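Tech & Work > Features > Robotics

Last updated: Monday, 7:40 a.m.

The Long Way to Teach a Robot to Tidy Up

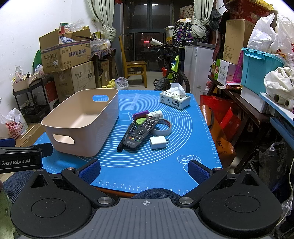

Priya Esposito has paid people to tidy tables since November. Her company, Pleltus, wants to sell a household robot, and it believes the robot will learn from watching human beings do chores with grippers in their hands. The pitch to investors was 600 hours of this. The work is slower than the pitch. A person takes hold of a gripper with blue padded fingertips and uses it on whatever is on the table: a TV remote, a marker pen, a small white bottle lying on its side, a box of tissues. There's a beige basket with cutout handles on the same blue mat. A child could deal with the lot before breakfast.

Esposito says the dullness is what she's buying. "You can't program a wrist," she told me. "You have to show it one." Her team collected 1070 demonstrations in its first round and threw out 317 of them, mostly for fumbles and bad tracking. She calls that a healthy number. I asked what an unhealthy one would look like and she laughed, then changed the subject to funding.

Necati Yaman has heard all of it before. He spent nine years at Hukenier, a warehouse automation firm in Gotoncombe, where the staff taught robot arms by remote control from a room down the hall. The arms got good at the boxes they had been shown. When a supplier switched to shinier tape, they got bad again, and the operators went back to their chairs.

"Everybody counts the hours going in," Yaman said. "Ask them how it does in a kitchen it's never met."

So I asked. Pleltus has tried its trained arm in one unfamiliar apartment, where it finished 53 percent of its pickups without help. Esposito thinks more homes and more hands will fix that. Maybe so. But each new home means someone spending another afternoon picking up pens, and her budget lists that labor as a startup cost. Yaman would move it to the line marked rent.

We use cookies to remember your settings. Accept | Manage choices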